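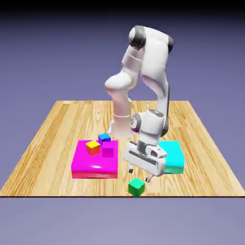
White robotic arm over a wooden tabletop. Computer rendering.

Unerthorpe series: revised files and new book order

July 14, 2020

Pidden has replaced the ebook files for the Unerthorpe romances. The series now runs to 4 books, and the order on the retail pages has changed. Readers who bought the earlier files can download the new ones from their accounts at no charge. Some stores push updates automatically and some do not. If the copyright page of your copy does not say "second edition," you still have the old file.

The main change concerns The Wainwright Lease. It was released as a side novella and was listed outside the series. It is now book two. The events in it fall between the spring sale in book one and the wedding that opens the next full novel, and several readers wrote in March to say that the hero's broken engagement made no sense without it. The former books two and three have moved down one place each. Their titles, covers and text are the same apart from small corrections.

The Wainwright Lease itself has been extended. The 2 chapters set at the Pakevham boarding house were told from the heroine's side only. Each has been split, and the second half of each is now told by the hero. The added text comes to 750 words in the first case and 700 in the second. The love scene in the boarding house has not been made more explicit. Heat level for the whole series stays at medium - open door, no violence, no cheating between the leads.

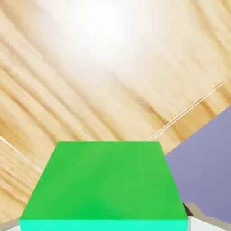 Corrections in the other books are minor. The heroine's eyes are gray throughout book one, where they had been blue in the train chapter. The distance from Unerthorpe to Pakevham is now a day's ride everywhere it is mentioned. A repeated paragraph at the end of chapter nine has been cut. The family tree at the front is now plain text, so it can be enlarged on small screens and read aloud by screen readers.

Print copies will follow when current stock is sold. The old paperbacks do not include the novella and will not be numbered to match the ebooks. Check the title, not the number on the spine, when ordering.

Reviews posted under the old listing should carry over. If yours is missing, contact the store where you posted it. Pidden cannot move reviews between listings. Bookmarks and highlights may be lost when the new file is installed, so copy out any notes before you update.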